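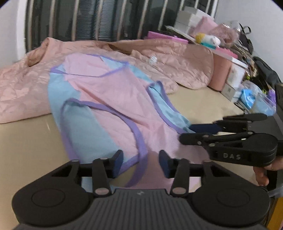

Alcides Arruda respondeu ao meu último post perguntando se avental se dobra ou se pendura, que na casa dele isso já deu briga. Alcides, aqui também. Segue o fio. 🧵

**1/** Avental não foi feito para ser dobrado. Tem decote em V, tem cava, tem viés roxo dando a volta em tudo, e nenhuma linha reta em que uma pessoa cansada possa confiar.

**2/** Método clássico: abre na mesa, alisa, traz uma lateral azul para cima do rosa, depois a outra. A primeira vai que é uma beleza. Quando chega a vez da segunda, a primeira já voltou.

**3/** Tenho um manual de prendas domésticas de 1963, da minha avó. Na página 172 mandam dobrar o avental "em três partes iguais". Iguais a quê, minha senhora? Ele é mais largo embaixo.

**4/** Minha irmã é do time do rolinho: dobra no meio, enrola de baixo para cima, enfia na gaveta em pé. Funciona, sim. A gaveta fica parecendo vitrine de padaria e eu não acho mais nada.

**5/** Já o cobertor matelassê rosa eu nem discuto. Está amontoado na mesa e pode continuar. Dobrar aquilo é abraçar um colchão de ar: você aperta de um lado e ele cresce do outro.

**6/** Comprei um organizador da Brellura, 80 reais, com 2 divisórias. Coube o avental. O cobertor olhou para o organizador e riu.

**7/** E o fundo da mesa, que era para ser "só por enquanto": caixa branca em cima de caixa branca, saco transparente, bichinho de pelúcia amarelo e branco. Toda arrumação minha tem essa faixa de fronteira onde as coisas esperam visto.

**8/** Regra que estou tentando seguir: uma peça de cada vez, e a próxima só entra depois que a anterior tiver endereço. O avental é a primeira. Vejam o tamanho da minha ambição para um sábado.

**9/** Respondendo enfim ao Alcides: pendura. Gancho atrás da porta, pela cava, e acabou a geometria. Se alguém souber de um gancho que aguente cobertor, estou aceitando indicação aqui embaixo.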